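Flomeck Cell Practice Kit
For two-arm benchtop cells

Home > Cells and Benches > Good Practice > Flomeck Cell Practice Kit

Overview
Reviews
Downloads
Spares

We love a small robot cell. Two arms, one rail, a floor you can wipe down, and a whole day's worth of picking and sorting in a footprint that fits through an office door. What we don't love is seeing those cells run on sticky notes and memory! The Flomeck Cell Practice Kit is our answer. It's a printed rulebook, a set of wall cards, a logbook and the few bits of hardware you need to follow them, and it has been the most enjoyable thing we've put together in years.

Sylvie MacPherson wrote the first version for our own workshop in Pedville, where three people were sharing one cell and each had a different idea of what "parked" meant. Dalia Samir then took it apart and rewrote it as rules a new starter could read standing up. Version 2 is the one we sell.

What's in the box

Rulebook, 51 pages, spiral bound so it stays open on the bench
Wall cards, laminated, one set (start of shift, change of task, end of shift, something went wrong)
Logbook, 200 numbered pages, carbonless
Reach template, clear plastic, for marking where each arm may and may not go
Floor dots, removable, 100 to a sheet
Cable ties, hook-and-loop, two lengths
Two lockout tags with cord
Hofstetter torque card for the common rail clamp sizes

The rulebook, chapter by chapter

Chapter 1 is about the shared zone. On a two-arm cell there's always a patch of floor both grippers can get to, and that patch is where nearly all the bent fingers come from. The rule is simple: one arm in the zone, the other at its hold position, and the hold position is written down as joint values. "Over to the left a bit" doesn't count. Use the reach template to find the zone and the dots to mark its corners. Move the dots when you move a base along the rail. Yes, every time.

Chapter 2 covers speed. We ask for reduced speed on every first run of a new task, on the first run after a base has been moved, and on the first run after anyone has touched a gripper. There's a page for deciding when to go back up to working speed, and the person who signs it has to have watched a full cycle. Dalia fought hard for that line and she was right.

Chapter 3 is cables. Wrist cables need slack for the full turn of the last joint, plus enough to not tug the connector when the elbow is straight. Loops are fine (they're often the best way to do it) as long as you've driven the wrist slowly to both ends of its travel and watched the loop the whole way round. Note the result in the log. If you re-tie a cable, the check starts over.

Chapter 4 deals with what goes on the floor of the cell. Write a contents list for each task. Items that aren't on the list come out before the run, and anything tall goes on the list with its height, because a tall thing at the back is easy to forget when you're planning a move at the front. Trays get a home position too. We like shallow trays with rounded corners, which are kinder to fingers of both sorts.
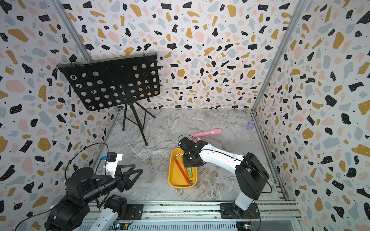
Mixed trays deserve their own page, and they got one. Long thin items and short bent ones behave very differently under a two-finger gripper, so the rulebook has you set the approach height for the tallest item in the tray and the closing force for the most delicate. Do pencils before tools if you have the choice. A hex key dropped from low down is no great drama, but a hex key dropped onto a row of sharpened pencils means a tray to tip out and a run to repeat.

Chapter 5 is boards and electronics. Lots of small arms have their control boards sitting out near the base, and we're not going to tell you to stop using them. We do ask that nothing liquid comes into the cell, that metal parts are carried on the far side of the tray from any open board, and that power is off before a hand goes anywhere near a header. A snap-on cover is listed under Spares.

Chapter 6 is people. Who may start a run, who may clear a stop, who has to be told. It's the shortest chapter and the one that gets the most pencil marks in customers' copies, which pleases us no end.

How this sits with the formal standards

The kit is a working practice guide. It doesn't replace a risk assessment, and it isn't a certificate of anything. If your site works to a national or international robot safety standard, that document comes first and ours fits in underneath. There's a blank column on every checklist for your own clause numbers. Small arms still pinch, please do the assessment.

Will it suit my cell?

It was written for two light arms on a common rail or a common plate, with parallel or angled two-finger grippers, enclosed on at least three sides. Single-arm cells can use it by skipping Chapter 1. For mobile bases or anything you'd need a hoist to lift, look at the Plekach floor guide instead.

Specifications

Rulebook size: letter, portrait
Rulebook language: English
Wall cards: letter, laminated, punched at both top corners
Logbook: duplicate sheets, top copy tears out
Boxed weight: 27 ounces
Made up and packed in Pedville

Changes in version 2

Shared zone rules moved to the front
New page on mixed trays
Stop-and-clear card reworded, now fits on one side
Torque card added
Old Appendix B dropped (it repeated Chapter 3)

Spares and refills

Logbooks, dot sheets and lockout tags are all sold separately. Replacement wall cards are free to registered owners, so send us a note if yours get chewed up. Version 1 owners can download the new chapters and print them at home; the page numbers won't match the old index, sorry.

Page updated Sun 23 March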